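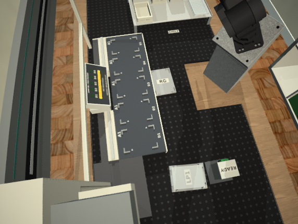
Festival Operations: Stall Allocation and Site Rules for the Rinduvham Harvest Weekend

The site plan for the Rinduvham Harvest Weekend has been issued to all confirmed traders. It replaces the draft sent out in March, which should be discarded. The main changes concern pitch numbering, power supply and the order in which vehicles are let onto the field.

Pitches now run from 1 to 80, starting at the Darkby Road gate and following the perimeter track clockwise. Food traders occupy the first block, craft and produce the second, and community groups the remainder. The old letter-and-number system has been dropped after two years of traders setting up on the wrong side of the bandstand. Each pitch is marked with a numbered peg at its front left corner, as seen from the track. Frontage is measured from that peg and includes tow bars, awnings, guy lines and menu boards. A trader whose setup is wider than the frontage booked will be asked to reduce it or pay for the next size up, if the space exists.

Power is supplied from two generators in place of one. The first serves the food block and the second serves everything else, including the Buckley Stage. Traders who stated a load on the booking form have been assigned a socket, and the socket number appears on the pitch confirmation next to the pitch number. The two are not the same. Changes to the stated load must reach the festival office by 28th August. After that date the distribution plan goes to the electrical contractor and no increase will be accepted.

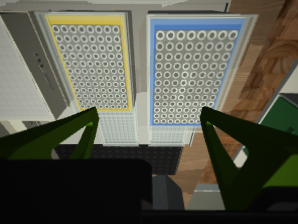

Extension leads must be rated for outdoor use, fully unwound and kept off the public side of the pitch. Domestic reels are not accepted. In previous years most of the tripped circuits came from water boilers being switched on together shortly before the gates opened, so food traders are asked to follow the staggered start times printed on their confirmation. Private generators are allowed only in the overflow row behind the produce tent, and only if they were declared at booking. Fuel for them is to be kept in the locked cage near the water point and drawn one can at a time.

Vehicle access is by timed slot. Slots are 90 minutes long and are given out by pitch number, highest first, so that nobody has to drive past a stall that is already set up. A vehicle that misses its slot waits in the holding area at Gramport Lane until the last slot has cleared. Unloading comes before setting up – vehicles should be emptied, moved to the trader car park, and only then should the stall be built. The track is closed to all vehicles one hour before opening and stays closed until the stewards confirm that the field is clear of visitors.

The public car park has been moved to the upper field and now has 400 marked spaces. The lower field, used last year, drains poorly and is being held back for coaches and for blue badge overflow on firm matting. Paid attendance last year was 1,913 across both days, with the heaviest arrival period in the hour before the parade on the second day. The new layout has two pay points instead of one, and both take cards. Traders should tell regular customers that the Gramport Lane entrance is now for exit only.

Waste is handled differently this year. Food traders must separate cooking oil, food scraps and dry packaging. Oil goes back with the trader. The other two go into the colored bins at the end of each block, which are emptied at midday and again after closing. Gray water may be tipped at the marked drain by the water point and nowhere else on the field. The site deposit is returned once the pitch has been checked and signed off – normally within ten working days of the event.

The parade route is unchanged except at the lower end, where it now turns in front of the Buckley Stage and does not loop around the children's area. This shortens the walk for the school bands and frees the grass behind the face-painting tent. The drummers will form up at the produce tent, so traders in that row should expect a restricted frontage for the half hour before the start. 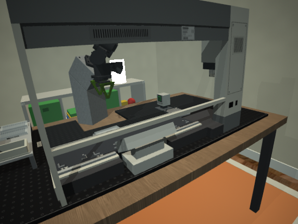

Eimear Ní Mhurchú writes that the new slot order works for large units but is hard on one-person stalls with high pitch numbers, who must now arrive first and then wait several hours for opening. She asks whether such traders could be allowed to swap slots with a neighbor. Swaps are permitted between adjoining pitches if both parties notify the festival office in writing, and the gate list will be reissued with the new times. Swaps cannot be arranged at the gate.

Replacement copies of the site plan can be collected from the festival office during normal hours. Please quote the pitch number.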